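The Folding Problem

I joined the robotics club at Nolten because of a boy, and by November the boy had quit and I was club secretary, so there you go. We had a name (Team Oltness, after a street two of us used to live on), we had 548 recorded tries on a hard drive, and we had 3 weeks until the Akgül Cup.

The Cup is for household tasks. You teach your machine by doing the job yourself, gripper in hand, over and over, until it gets the idea or you cry. The rules said we needed 200 clean runs per task, and we'd picked tablecloths. Who picks tablecloths? Me. I did. I stood up in a meeting and said it would be fun!
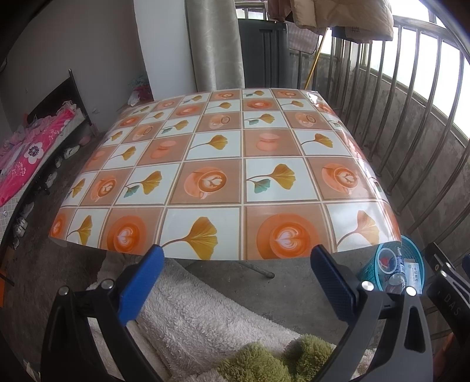 Tablecloths are evil, and I say that with love. A block has corners and stays put, but cloth goes wherever it feels like going, and our program kept thinking every wrinkle was an edge. It didn't help that I'd gotten so used to plain white sheets. Now I had ginkgo leaves and coffee cups and little pink macarons in rows, all printed on something so glossy that one side went white with glare. I'd open the gripper, bring the two blue pads up to the front edge, and freeze like a kid on a diving board. My captain was on the phone going "squeeze, just squeeze," and I was going "I AM ABOUT TO." By lunch I was dreaming up ways to eat the macarons. By two o'clock I'd done 33 runs and I hated coffee, which I had loved my whole life.

So I called a vote (me and the captain, it was close) and we added a second task. Trash! Good old trash. A wastebasket has a rim, and a rim is a thing you can hold on to. I felt my shoulders come down from my ears.

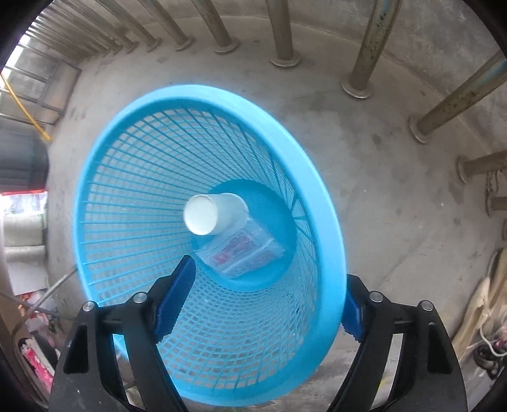

Kultutov, November

We took the overnight bus to the finals with the gripper wrapped in my sweater on my lap. I didn't sleep. I kept going over the basket in my head, the light-blue mesh one, both fingers pinching the rim, the paper cup lying on its side down at the bottom next to that crinkly clear wrapper. I must have watched that run until I could have drawn it. Tip, hold, tip a little more.

"You're doing it with your hands," the captain said, and I was, I was emptying an invisible wastebasket at four in the morning over a stranger's feet.

They called us right after breakfast. The judge put down a basket, and it was green, and it was square. I looked at the captain. The captain looked at the basket.

"Well," she said, "it's got a rim," and she pressed start.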